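The Towel Swimmer of Grernbridge

Okay, so you have to understand that I never planned to join a swim club. I was new in Grernbridge, I knew exactly one person (my landlord, who only talked about gutters), and there was a card up in the bakery window that said COLD WATER PEOPLE WANTED, ASK FOR WELINGTON. I went in for a bun and came out with a phone number. That's how most of my life has gone, if I'm telling the truth.

Welington Honorato was seventy if he was a day and he had swum in Lake Athumani every morning since before I was born. He met me at the jetty on 10 January 2019 in a coat down to his ankles, took one look at my little gym bag and said, "Where's your towel?"

I had a towel! I had the tiny one that comes free with a yoga mat. He held it up by one corner like it was something the dog had brought in.

"That," he said, "is a napkin."

So my first swim didn't happen. He walked me back up the hill to his sister's old shop instead, Wenard it was called, long closed by then but still full of linens, and he made me pick out a proper one while he went on and on about hems. I'm not kidding, a full half hour about hems! How a good edge keeps a towel from going wavy in the wash, how his sister used to spread every single one out on black cloth before she'd sell it, to look for pulled threads. I laughed at him. I do it now too, of course.

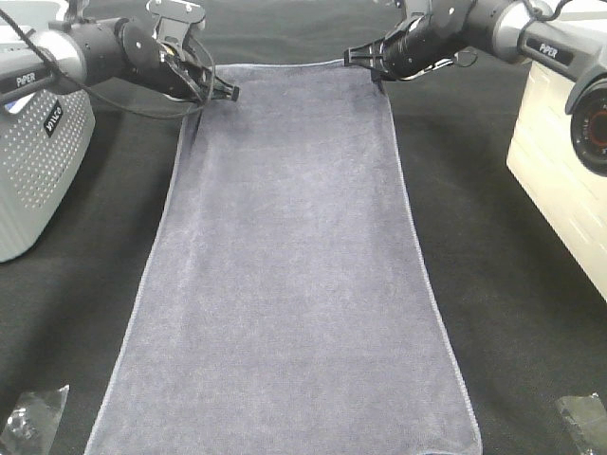
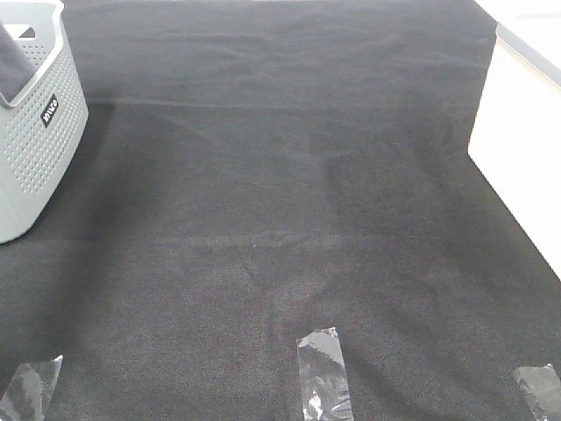 Gray towel with its paler stitched hem in the first, black fabric in the second.

Anyway, I came back the next morning with the new towel over my shoulder and Welington nodded at it (at it, mind you, I got nothing) and in we went. Have you ever screamed without any sound coming out? My whole chest just shut. I could hear him off to my left, breathing slow and easy like a cow in a barn, and I thought, fine, old man, if you can do it so can I, and I lasted up to the third buoy before I turned and paddled for the ladder like a wet cat.

"Better than Anderson," he said, when I could hear again.

Now, Anderson Macedo I hadn't met yet, but I heard his name every day for weeks. Anderson forgot his socks. Anderson cried at the ladder. Anderson once swam with his watch on and stopped it dead at ten past seven. I'd built him up in my head as some poor skinny kid, so when a huge guy with a beard came down the jetty one morning in June and lifted Welington clean off his feet, it took me a minute.

"You're the napkin!" he said to me.

I said, "You're the socks!"

It was Anderson's idea to swim all the way over to Skavuro, the little island with the broken boathouse. 552 strokes, Welington told us, he'd counted them as a young man, and we both said sure, great, easy. I lost count somewhere past 200 because Anderson started singing. Then the mist came down and I couldn't see the island or the jetty or either of them, only hear that awful song, and I swam at the song. I don't know how else to put it. I just kept pointing myself at it until my knees hit gravel.

Welington was already sitting on a rock. He had carried a towel over in a rubber sack tied to his waist, one towel for the three of us, and he passed it to me first.

I checked the hem before I used it. He saw me do it, too, and he looked out at the water and started humming along with Anderson, badly, while I dried my hair.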